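Zosstead Residential Services
Resident Support Desk - Ticket log

Ticket: 84
Category: Common areas / furniture and cleaning
Location: Arnska House, ground floor lounge
Priority: Normal
Status: Open, awaiting parts
Opened: 15/12/2019

Summary of issue

Residents report that the television remote works only from directly in front of the soundbar, and that the sound drops out when items on the cabinet are moved. A second complaint, merged into this ticket, concerns dust on the lounge furniture and a lack of clear space on the television cabinet.

Reported symptoms

Volume commands are ignored from the sofa side of the room. Sound returns when the cable at the rear of the soundbar is pressed in by hand. The picture is not affected. The residents' form also states that it has become difficult to tell which remote belongs to which device.

Initial assessment

The desk reviewed the cabinet top before any item was moved. The soundbar sits directly beneath the television, and a number of small articles, among them bottles, cables and what look like remotes, have collected between it and the stack of papers. Articles in this position can block the receiver on the soundbar and pull on its cable. The papers extend over the front of the cabinet, with a pen left on the top sheet. The trophy, the jar with the red lid and the plush toys stand farther to the left and are not considered part of the fault.
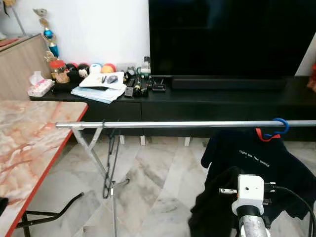 Grornby Audio Support replied that the receiver on this type of soundbar is at the front, low down, and that a clear space of 6 inches should be kept before it. The firm asked that the cable be tested with the cabinet top cleared before a replacement unit is requested, and noted that a worn plug will often behave correctly for several days after being reseated. It also asked whether the remote had been given new batteries since July. The desk confirmed that it had not.

Work carried out

1. Power to the television and soundbar was switched off at the wall.

2. Papers and folders were gathered and placed in a labeled tray at the reception window. Residents may collect their own documents from there. Papers not collected within 13 days will be passed to the house office.

3. Each remote was tested against its device and marked with a paper label. One did not operate anything in the lounge and has been kept at reception under this ticket number.

4. Loose cables were traced from end to end. Those connected to nothing were coiled and bagged. The soundbar cable was reseated at both ends, and the plug at the soundbar end was found to be loose in its socket.

5. The cabinet top was dusted from left to right. The trophy and toys were lifted, wiped and returned to their places against the wall. The house rule is that display items belonging to residents are not to be rearranged by staff.

6. Cleaning continued to the sofa side of the lounge. A black folding chair in front of the sofa served as a stand for the bucket and the navy cloth, which kept both off the floor. The red-orange and gray-lavender pillows were left on the sofa until the upholstery could be vacuumed. The red and cream figurine on the low black cabinet is to be dusted with a dry cloth only - no spray is to be used on the gold accents or on the base.

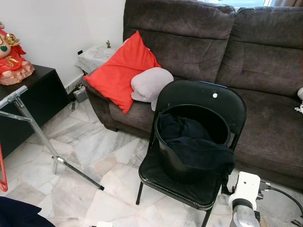 7. The sofa was vacuumed along the seams of the back cushions and under the seat cushion. A pen and a spare battery cover were recovered. The cover fits the soundbar remote and has been put back on it.

8. Power was restored and the remote was tested with new batteries from the sofa, the doorway and the window. Volume commands were accepted from all of these positions. The sound dropped out once in a test lasting 90 minutes, when the cabinet was leaned on.

Findings

The remote fault is attributed to weak batteries and to articles standing in front of the receiver. The loss of sound is a separate fault in the cable plug and is not resolved by cleaning.

Outstanding actions

Replacement cable ordered through Yalçınkaya Electrical. The supplier has acknowledged the order and has not yet given a delivery date.

Notice to be posted in the lounge asking residents to keep the area in front of the soundbar clear and to leave paperwork at reception.

Lounge cleaning sheet to be amended so that the cabinet top is included in the weekly round. The present sheet lists the sofa, the windows and the floor only.

Requester's response

The residents' contact has accepted the findings and asks that the tissues remain on the cabinet, as they are used daily. Agreed. The contact also asks whether the coiled cables may be thrown away. The desk will hold them until the new cable has been fitted - any that are still unclaimed will then go to electrical recycling.

Next review: on delivery of the cable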